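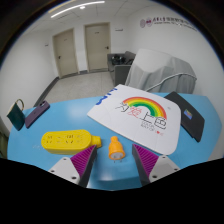
Why did the two April polls for the Rurkow by-election come out so far apart?

Mostly they asked different people in different ways. Atanasov rang landlines and mobiles and pushed the undecideds for a leaning, while Floltico used its online panel and left the undecideds out before working out the shares.

Home | Notebook | Polls | Method | Archive | Contact

Poll averaging notebook, Monday

Spent most of the morning on this, so I'm writing it down before I forget which version of the spreadsheet is the good one (it's the one with the green tab, Rezaul, please stop using the other one).

The Atanasov sample was 2,000 and the Floltico one was 3,000, so you'd think the bigger one should pull the average harder. It does in our current weighting, and I'm not happy about it. The Rurkow part of the Floltico panel is only 165 people! The rest are spread over the region and modelled back in. I had been feeding the full 3,000 into the sheet all month without noticing, which is embarrassing but there we are.

Changed it to 165 and reran. The governing party's lead in the seat drops from nine points to something much closer to what Atanasov had. I don't want to publish the new figure until Rezaul Begum has been through it, as he set up the weighting in the first place and knows what the decay column does. I sort of know. It halves an old poll's weight after a set number of days, but there's a second multiplier next to it with no label and I've left that alone.

Then the undecideds. Tried it three ways - leave them out, split them evenly, split them by how they say they voted last time. The third one feels right to me but the recalled vote is a mess, far more people claim to have backed the winner than ever did. I've gone with leaving them out for now, same as we did for the council elections, and at least that means I can compare the two charts.

Oter also put out a poll last week but there's no question wording on their site, and no fieldwork dates either. Emailed them at 11.20. Until they answer it stays out of the average, and I'll put a line under the chart saying so, or we'll get the usual letters.

Still to do: fix the chart colours (the two smaller parties look identical when printed), check whether the March poll used the old ward boundaries, ask Rezaul about that multiplier. Also the axis starts at 20 and it makes every wobble look like a landslide - want to start it at zero and see if anyone complains.

Newsletter goes out after lunch with the old chart and a note that the Rurkow seat figure is being checked.

Print this page | E-mail this page

Last updated: Monday, 4.45 pm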